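Home Forum > Furniture, Storage and DIY

Thread: Losing the will to live over cabinet keys

plumduff_62
Right, need a bit of a moan and possibly some help. We moved the home office into the back bedroom in July and I bought two lockable cupboards, one new Brandura and one second hand. The second hand one came with a single key and the old owner swore blind there had been a spare. I've now snapped the one key I had (my own fault, I was using it as a handle, don't start) and half of it is still in the lock. Everything I need for my tax return is behind that door. Has anyone got the broken bit out without wrecking the whole thing?

tinroofrusted
Oh no! Been there. Squirt a bit of graphite in, then use a really fine fretsaw blade with the teeth pointing back towards you. Slide it in alongside the broken bit and hook it out. Took me 20 goes and a lot of swearing but it came.

gatepost
Second the fretsaw blade. Please don't use superglue on a matchstick, whatever the videos tell you. My brother in law did that and glued his entire lock solid.

marrowfat
I've used superglue on a matchstick twice and it worked both times, so there.

gatepost
Then you've been lucky twice.

plumduff_62
No fretsaw in the house, but I do have tweezers and a bad temper. While I'm here – what do people do about spares? I rang a locksmith and he wanted 90 quid to come out, which is more than I paid for the cupboard.

oldquince
Don't pay that! Look at the face of the lock and there's very often a little number stamped on it. You can order a key to that number online for a few quid and it comes in the post. Mine was 227 and the new one fitted first time. If there's no number, undo the screws on the inside of the door (once you're in, obviously) and buy a whole new cam lock. They're cheap as chips and you get two keys.

I've got a thing about this because I used to look after the stationery at a big office, and we had a biscuit tin with over 900 keys in it and not one label. When people left they took their keys home, or they chucked them in the tin, and then the next person would come down asking me to find theirs. I spent a whole summer going round with that tin trying keys in doors. Never again. At home I'm now very strict and every key has a tag with the room and the cupboard written on it.
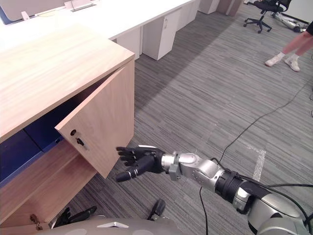 The other thing I'd say is get into the habit of where the key lives when the door's unlocked. I used to put mine in my cardigan pocket and it went through the wash more times than I can remember. These days it stays in the lock all day and goes on the hook by the kettle at night. Both my Urix cupboards have been done like that for years and I haven't lost a key yet.

marrowfat
Can't agree with leaving keys in the lock, sorry. What's the point of a lock with the key sitting in it? You may as well buy one with a knob.

oldquince
It's my spare room, marrowfat, I'm not guarding the crown jewels! I lock up if the grandchildren are coming because of the glue gun and the good scissors. Otherwise it's just me and the cat.

tinroofrusted
I'm with oldquince. I do the same with my filing drawers. Only thing is you catch your hip on them if they stick out. I've a bruise at the moment that looks like a map of Wales.

gatepost
You can get folding ones, the head hinges flat against the door. Gruketti do them, or they used to. Worth it if it's in a narrow hallway. They also don't snap as easily if you walk into them.

But I'd still take it out. A key left in gets knocked and bent and that's how you end up where plumduff is.

plumduff_62
Ahem, I ended up where I am by hauling a door open with it, but point taken. Went at it with the tweezers last night and managed to push the broken piece further in. Brilliant.

marrowfat
Matchstick.

gatepost
NO.

oldquince
Can you get at the back? If it's a flat-pack sort, the back panel is often just slotted in or held with small nails. Pull it away from the wall and have a look before you do anything drastic. You can have the papers out that way and worry about the lock afterwards.

plumduff_62
Oh that's clever. It's heavy but I can probably walk it forward a corner at a time.

tinroofrusted
Mind the carpet. Put an old towel under it.

huddlebug
Hello, new here, been reading along. We had the same with a cupboard from Huỳnh, the little import shop near us, and they posted a replacement lock when I emailed a photo of the front. Might be worth asking the maker, even if yours is second hand?

plumduff_62
Thanks huddlebug, and welcome! No maker's name that I can find, but I'll look again with the torch. UPDATE: back is off!! Nine nails, one cross husband, and I've got my paperwork. The lock can wait. I also found a takeaway menu and somebody's spare key taped inside the back panel, so the old owner wasn't fibbing.

gatepost
Does it fit?

plumduff_62
Can't try it, can I, there's half a key in the way. Off to buy a fretsaw blade.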